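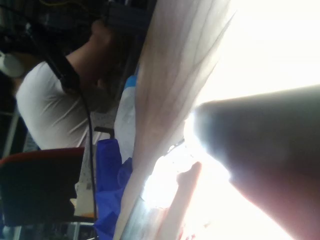

Leanne Holroyd asked whether the gripper fingers could be left out of the first order and bought later from the operating budget. They may not. Fingers, cables and mounting hardware are to be listed on the same request as the arm, as set out in this section.

Section 2. Planning and Budgeting for a Workcell

2.1 Before requesting a quotation

1. Measure the bench or table on which the work will be done. Record the height, the depth and the distance to the nearest window.
2. Mark the area in which staff will sit or stand while the arm is powered. Enter this area on the floor plan as shared space.
3. List every cable that will run between the arm, the controller and the wall. Add 30 percent to each measured length.
4. Send the plan to the Dindgate purchasing office with Form 106.

Note: A wrist camera facing a window may return a washed-out picture. Include blinds or a movable screen in the request where the bench cannot be turned.

CAUTION: Do not order an arm for shared space until the risk assessment has been signed. Suppliers charge for changes to the safety package after the order is placed.

2.2 Preparing the budget

1. Enter the arm, controller and gripper as capital items.
2. Enter spare fingers, finger covers and cable clips as consumables. Allow 2 sets of fingers for each gripper in the first year.
3. Enter installation time separately. Zapata quotes installation by the visit; Drernley includes the first visit in the purchase price.
4. Enter training for each person who will work within reach of the arm.

The standard allowance for cable supports is $597 per workcell. Requests above this amount must be approved by Octavio Cuadros before they are submitted. 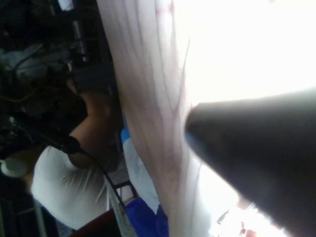 Training costs are charged to the department that owns the bench, including when staff from another department share it. Where two departments share a workcell, the split is to be agreed in writing and attached to Form 106.

Note: Contact limits for the gripper are set by the supplier at installation. Request the written values with the quotation and file them with the risk assessment.

2.3 Receiving the equipment

1. Check the delivery against the order before signing.
2. Keep all packing until the acceptance test is complete.
3. Report missing items to Cristian Paucar at the Warnonwood store.

CAUTION: Do not power the arm before its base has been secured and the emergency stop has been tested.

Section revised 3 September 2024. Prices are reviewed each April.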